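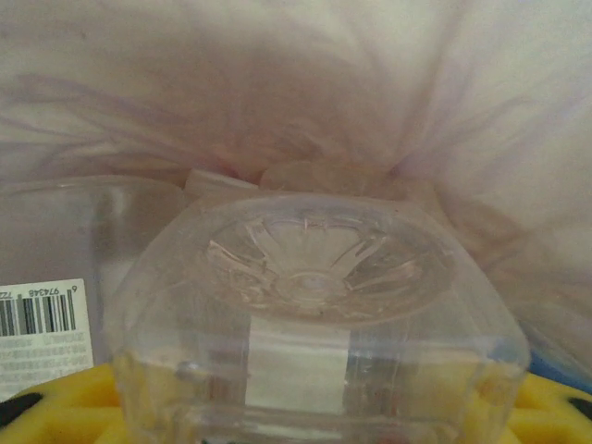 Wrist cam view, clear containers on yellow

Two-arm bottle sorting cell, problems with clear plastic

mvidmar
Build update from the shared shop. Both arms are on the rail now and the leader-follower lag is fine. The trouble is clear plastic. See the wrist view at the top: one container in front of another, a milky sheet behind, and the only thing my detector locks onto is the barcode label. It gets the molded base maybe one time in three. Running Radska 14 on the little Skelov board, which I know is old.

bsadeghi
Old is putting it mildly. Update the board before you touch anything else. Depth on clear PET is garbage on 14.

elspeth_d
Disagree. Depth on clear PET is garbage on everything. I wouldn't use depth for this at all. Train on color only and let the edges of the base ribs do the work.

mvidmar
How many frames did you need for that?

elspeth_d
3,769 labeled, and I threw out a lot of blurry ones first. It took most of September.
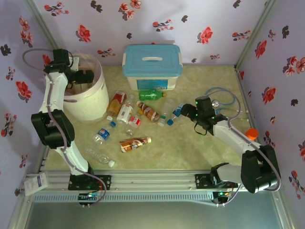 mvidmar
Bucket drops are my other headache. I was getting a release too early on the left arm, so I added a hold before the gripper opens — 80 ms, no science behind it. With the gripper right over the bucket like that the reach is fine, but the wrist cable loops out to the left and I don't like how much slack is in it. The bottles go down at random angles, caps pointing every way, and I'd like to keep it that way for training. The unlabeled ones are the worst.

graciela.d
Clip the cable at the elbow. Mine snagged on a corner post and pulled the connector out of the wrist. A new one from Vindent was about 45 dollars with shipping.

bsadeghi
I'd still take the floral wallpaper down. Plain gray walls, done.

elspeth_d
No, leave it up. If it only works against gray it doesn't work.

bsadeghi
You can add clutter later. Get one thing working first.

mvidmar
Wallpaper stays for now. I'll clip the cable tonight and try color only on the clear ones. Does anyone have the Nakajima finger pads in the softer rubber? Mine slide on the ribbed bottles.

graciela.d
I have a spare pair. Sending you a message.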